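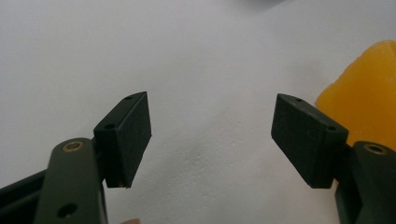 PRESS RELEASE

Padolon opens its repair and lending service for household textiles to all residents of Hesier

Hesier, October – Padolon, the textile workshop known in the town for its curtains and table linen, will from this month offer a repair and lending service to every household in Hesier. Until now the service was open only to hotels and guest houses. Residents can bring bed linen, curtains, tablecloths, blankets and cushion covers to the shop in the old market street, and they can also borrow linen for family celebrations at a low price.

The decision follows a trial period of five months, in which 80 households took part. During this time the workshop received 400 pieces for repair. The most frequent work was the replacing of worn hems, followed by torn curtain headings and small burns from irons. Most pieces were given back to their owners within 12 days.

"We have repaired linen for hotels for many years, and very often the staff of these hotels asked us if they could bring something from home," says Mahmoud Abdel Rahman, managing director of Padolon. "In the beginning we said yes to a few of them as a favour. Then they told their neighbours, and the neighbours told their cousins. At a certain moment it was better to make proper opening hours and a proper price list."

How the repair service works

Customers bring the clean piece to the counter, where a member of the sewing team looks at it together with them. The customer receives a written price before any work begins. If the repair would cost more than half of the price of a comparable new piece, the team will say so, and the customer can decide freely. There is no charge for this advice.

Small repairs, such as a single open seam or a missing curtain hook tape of less than one metre, can be done while the customer waits, if the shop is not too busy. Larger work is collected in the shop later. Padolon does not send repaired pieces by post for the moment.

The workshop uses thread and patching cloth from its own production remains wherever the colour allows it. For white linen this is nearly always possible. For printed cloth the team proposes a patch on the back side or, if the customer likes it, a visible patch in a colour which goes well with the print.

Linen on loan for weddings and other celebrations

The second part of the offer is the lending of tablecloths and napkins. The sets are made from heavy cotton and exist in white, cream and a dark red. They can be borrowed for three nights. Washing and ironing are included in the price, so families can bring everything back unwashed, also with wine and sauce on it. 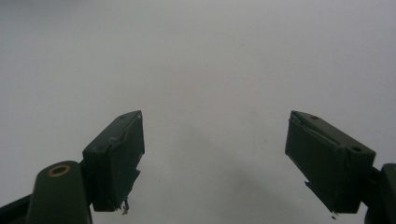
A deposit must be paid when the linen is collected, and it is returned in full when all pieces come back. Normal stains are not a problem and do not reduce the deposit. Only for candle wax on the dark red cloths the workshop asks customers to tell the counter staff in advance, as the wax needs a different treatment before washing.

For large tables it is recommended to bring the exact measures. The tablecloths should hang down at least 20 centimetres on each side, and with extension tables it happens quite often that the family has measured the table without the extension. The counter staff can lend a measuring tape to anyone who is not sure.

Cooperation with the Ouazzani laundry

The washing is done by Ouazzani, a family laundry in the same street, with which Padolon has worked since the first hotel contracts. The laundry has extended its morning shift for this purpose and collects the used linen from the shop each day at 7 o'clock. Customers who wish to have their own curtains washed before a repair can also leave them at Padolon, and the laundry will send a separate bill.

Evening courses in mending

Together with the adult education centre Hekine, the workshop will also hold evening courses in simple mending. The first course teaches how to sew a hem by hand, how to close a small hole in a blanket and how to change a zip in a cushion cover. Participants need no experience and no sewing machine. They are asked to bring one piece from home on which they would like to work, preferably not the most precious one.

Each course has 12 places and takes five evenings, always beginning at 6.30 pm. Needles, thread and scissors are there for use. Left-handed scissors are also available, but please mention it when you register. Registration is open at the Hekine office and at the counter of the shop.

"My mother could mend everything, and I learned it only when I was already working in this business," says Mahmoud Abdel Rahman. "I was not a good pupil. My first zip went in upside down and I had to open it two times. So I can promise to the participants that we are patient people."

Opening hours and prices

The repair counter is open on weekday mornings from 9 to 12 and in the afternoons from 2 to 5.30. The complete price list hangs in the shop window and is given out in printed form at the counter. Linen for celebrations should be reserved two weeks before the date, for the months of spring even earlier – this is the season when most weddings take place in Hesier.

About Padolon

Padolon is a textile workshop in Hesier. It produces curtains, table linen and bed linen for hotels, restaurants and private customers, and it maintains linen for guest houses in the region.

Press contact

Journalists who would like to visit the workshop or speak with the sewing team are welcome after prior arrangement. Please ask for Mahmoud Abdel Rahman at the shop counter during the opening hours.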